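4. Planning your order

Read this section before you fill in the Addo order form. Most of the trouble we see with Unosstead kits was bought and paid for months before anyone opened a box.

4.1 Decide how many hands you have. One station is one person, and one person needs two grippers. Buying a single gripper to "see how it goes" will tell you how it goes with a single gripper.

4.2 Set the hardware line. A pair of grippers with markers is 1662. Enter this once per station, then add 500 for mounts, chargers and the cable you will otherwise borrow from the office printer.

4.3 Measure the room. Allow a table the operator can stand at with both arms out in front, and check what is already on the floor.

Two grippers, one operator, desk-sized objects:
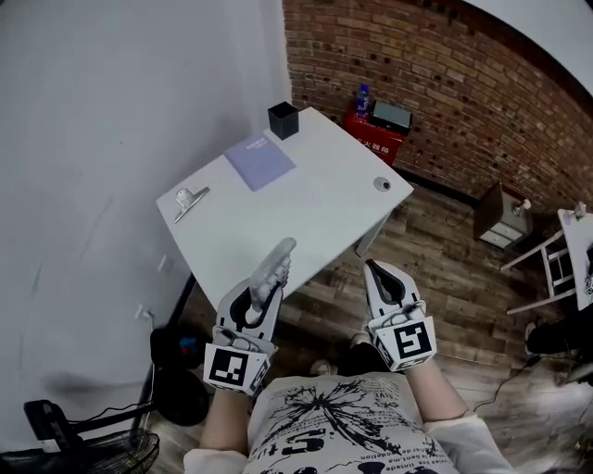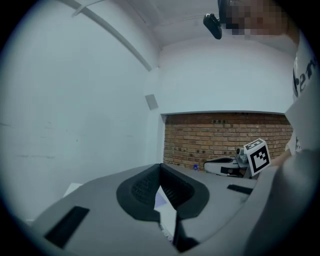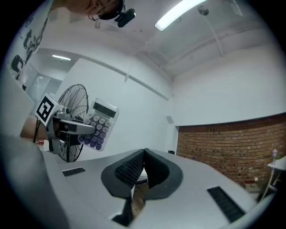 4.4 Budget for objects. They are cheap, so they get forgotten, and then somebody's stapler goes missing. Put down 60 per station. Things from a stationery cupboard will do for the first month.

NOTE: Keep the receipts. Finance at Grusberg once returned a claim marked "toys?" and it took until January to sort out.

4.5 Budget for people. An operator's arms get tired well before the battery does. Plan for two operators per station, taking turns, and cost them both. This will be the largest figure on your sheet. If it isn't, you have left something out.

4.6 Add storage. Allow over 100 for drives per station and order them with the kit.

CAUTION: Do not order spare jaws from another supplier to save money. They fit nicely. They also void the warranty, and Urkham stores will not take them back.

CAUTION: Marker cubes are matched to their gripper. Do not swap them between stations, however tidy it looks.

4.7 Send the finished sheet to Nkrumah Aryee for checking. Prices hold from October 2021 until the next price list, whose date we are not told either. If your total comes out as a round number, please go back to 4.2 and do it again.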